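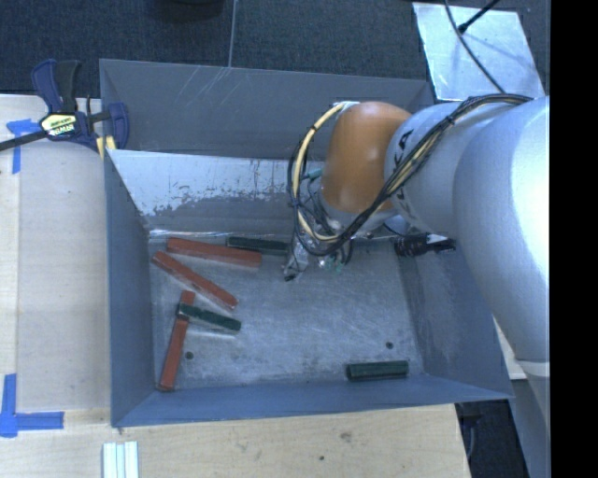
Parts bin check, Stalitz line, bay 3
December, start of early shift

Bin body - OK. Open top, no bent rim, nothing sharp to the hand.
Far wall - light scratches upper left, leave.
Lower strip, far side - worn edge, rust specks. Wipe down, look again next month. Not a fail yet but its getting there.
Floor - scuffs and fine scratches all over, normal. Two holes, keep clear, no rags or tape over them.
Bars red - OK. One has a worn edge, still usable. Set aside if it gets worse.
Bars green - OK. One lying across a red, fine for this bin. Do NOT stack past the rim.
Cables - check ties and jacket. Done, OK.
Bin load limit - 150 lb, tag re-printed. Old tag said 250, wrong, tossed it.
Guard gate - latch sticks. Reported to Sutcliffe, 2nd time.
Floor mat outside gate - curled corner, trip hazzard. Taped for now, need a new one from Prasteo.

Result: pass w/ comments. Gate latch and mat before next check pls.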